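Why do plates need washing?

When you finish a meal, there is nearly always something left on your plate. It might be a streak of sauce, a crumb of toast or a thin layer of butter that you can hardly see. These leftovers are food for you, and they are food for bacteria too.

Bacteria are living things that are far too small to see. You could line up more than 4000 of them across your little fingernail. Most do us no harm, but a few can give you a bad stomach. They grow best when they have food, water and a bit of warmth, and a dirty plate on a kitchen worktop can give them all three.

What is a plate made of?

Plates can be made of china, glass, plastic, metal or wood. China and glass are very smooth and hard, and food does not soak into them. Wood has tiny gaps in it where food and water can hide, so a wooden plate needs drying well.

The most important part to remember is the rim. People wipe the middle of a plate and forget the edge, which is the part that fingers touch. 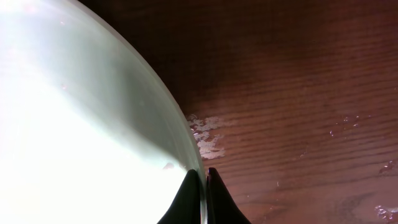
The rim of a piece of glass tableware. Hold it by the edge.

Why doesn't water do the job?

Try running cold water over a buttery knife. The water rolls off in drops and the butter stays where it is. Butter and oil are fats, and fat and water do not mix.

Washing-up liquid solves this. It is made of very small parts called molecules. One end of each molecule sticks to water and the other end sticks to fat. When you rub with a sponge, the molecules surround little blobs of fat and lift them off the plate. Then the water carries them away.

Warm water helps because it makes fat softer. Very hot water is for grown-ups only. Water at 70 degrees Celsius can burn your skin in less than a second.

Marks and stains

A smudge sits on top of a plate and usually comes away with a wipe. A stain is colour that has got into the surface or stuck to it firmly. Coloured foods such as beetroot, curry and berries are often to blame. Marks like these are easiest to see on pale plates.
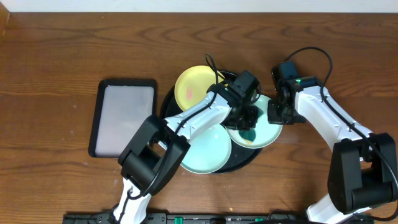 Mahtab Kazemi wrote to us to say that her class at Rolbridge tested this with beetroot juice. They left one plate for 9 minutes and another overnight before washing them both. The first came clean with one wipe, and the second had to be soaked and scrubbed.

Soaking works in the same way on dried porridge or egg. Food gets hard when its water dries out. If you put the plate in a bowl of water, the food takes some of the water back in and goes soft again.

How to wash a plate

Scrape any leftovers into the food bin.
Hold the plate by its rim with one hand.
Rub the front in circles with a soapy sponge, then go all the way round the edge.
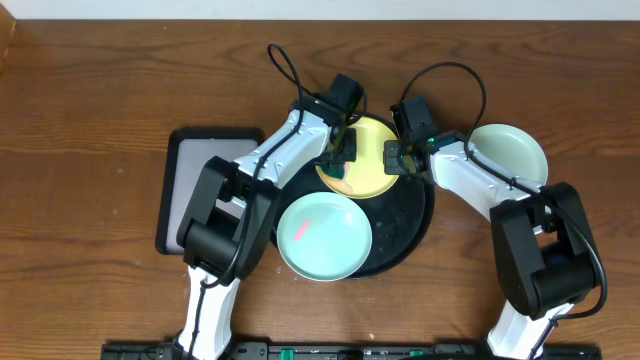
Turn the plate over and do the back as well. Plates are often stacked, so a greasy back makes the next plate greasy too.
Rinse off the bubbles.
Stand the plate in a rack to dry, or use a clean tea towel.

Wash glasses first and greasy pans last, and change the water when it looks cloudy.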